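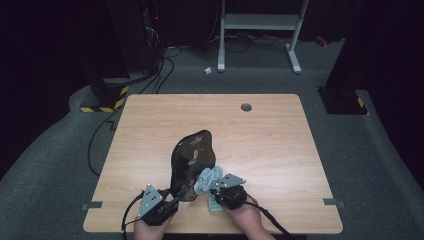

The Vedine furniture works opens its doors to the public on one Thursday each April, and I had been meaning to go for ages before I finally got myself on the early bus with a sandwich and a notebook. We need new desks at the library where I help out, and I like to know where a thing comes from before I ask anyone to pay for it. What I had in mind was something plain, a light wood-grain top with rounded corners (small children run into everything!) and a round hole toward the back so the lamp cords have somewhere to go. I was happy to find that our guide considered the hole a perfectly good thing to be fussy about, and we talked about cords for longer than the rest of the group probably wanted.

The tour takes in 3 halls and lasts until lunch, with a good long stop in each. The first is all sawing and sanding, and you get earplugs at the door. The second is where the edges are finished, and I could have stayed there all day — the smell of warm glue and sawdust took me straight back to my grandfather's garage. There was a machine in there by a maker called Porkon that is 43 years old and still runs every morning, and the man who looks after it patted it as he talked, the way you would pat a horse.

The last hall is packing and shipping. They send out around 400 tops a week, many of them to the Agarwal stores along the coast, and the offcuts go to a school in Wesell for the woodworking class, which pleased me very much.

Lunch was soup and rye bread in the canteen, very reasonable, and the coffee was better than it had any right to be. Wear flat shoes, bring a sweater for the shipping hall, and take the bus if you can, as the parking lot was full well before ten. I came home with a catalog, two sample corners and sawdust in my coat pockets.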